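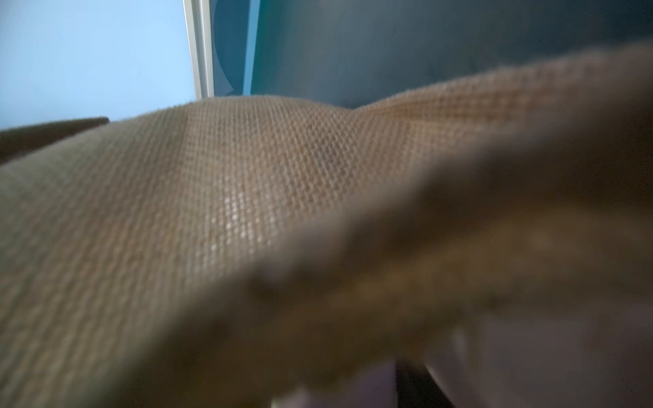 Questions we keep hearing about the folding robots at Tapley

Will I lose my job on the folding tables?
No, and we know this is the one everybody really wants answered, so it goes first. Everyone who folds today stays on at the same pay or better. Most of you will move over to checking, mending and packing, and there is plenty of that to go around!

What will the robots handle?
Coarse woven cloth to begin with, the heavy stuff that leaves your wrists aching by lunchtime. Fine fabrics stay with people through December at least, and we'll talk with you all again before that changes.

How much can they do?
The target is 1,000 pieces a shift. We'd be delighted with that, slow as it may sound to our old hands (you know who you are).

What if one grabs a fold badly?
Press the yellow pause button, step in and straighten the cloth, then press it again. Please don't worry about stopping it too often. It will never be held against you.

Do I need training?
Yes, a paid morning at our Zirimstead site, lunch included. Peninah Magesa keeps the sign-up sheet and is very happy to chat if you're feeling unsure.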